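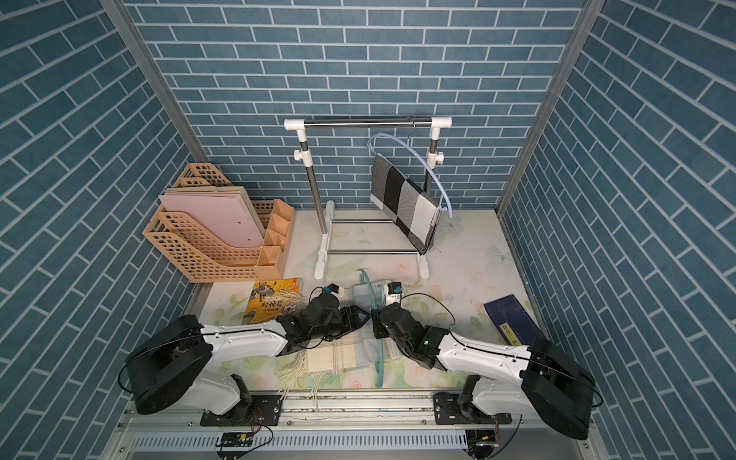
Skotus opens its two-arm towel bench to visitors

Fivville, April 2024 – Hi, I'm Malathi Lobo, and I've spent most of my evenings since January in the back of the Skotus shared workshop, building a pair of robot arms that I hope will one day hang up my laundry. We're ready to let people come and look!

The arms are bolted to one long aluminum rail, and each has its own little camera on top of the gripper. I put them in front of a small booth with blue brick wallpaper (my choice, and I'm keeping it) and a clothes rack at the back. There's a plaid towel with tassels to practice on, plus a teal hanger, a couple of books and a peach organizer for when I get tired of towels.

Geetha Palaniappan did the wiring with me and wrote the code that keeps the two arms from bumping into each other. "Tassels are the worst thing you can hand a gripper," she says. "I asked for a plain towel and Malathi brought that one."

So far we've saved 200 practice runs, and we want to reach 3000 before we try anything harder. Corners are going pretty well. Hangers are slow – I still do those by steering both arms myself, and my shoulders know it.

Open evenings run on the next 3 Thursdays at Skotus, upstairs from the Nambiar bike shop on Paltitz Street. It's free, kids are welcome with a grown-up, and you can have a turn at the controls. Bring a small towel if you like. Ask for me or Geetha at the front desk.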